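Kavach hand-held grippers: questions before you order

What does one set cost?
The gripper with standard finger pads is 2,595 dollars. Shipping to Palville is included, spare pads are not.

How many should we put in the budget?
Most teams start with 3. Two are in daily use and one stays ready for when a part must be replaced.

Do we need special pads for soft goods?
Please try the standard black pads first. A mesh net bag is a good test item, as it folds at the bottom and gives the fingers little to hold. 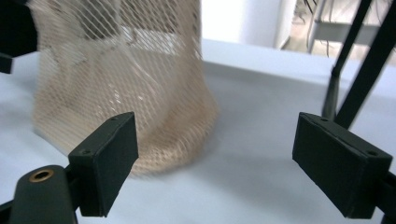
Toshiko Honda wrote to us that her first budget had no line for spare pads, and she had to ask for the money again in August. She would now order them together with the gripper.

Can we pay in parts?
Yes, for orders above 1,000 dollars - please write this on the order form.

How long is the delivery?
It is 56 days from the Rirden warehouse.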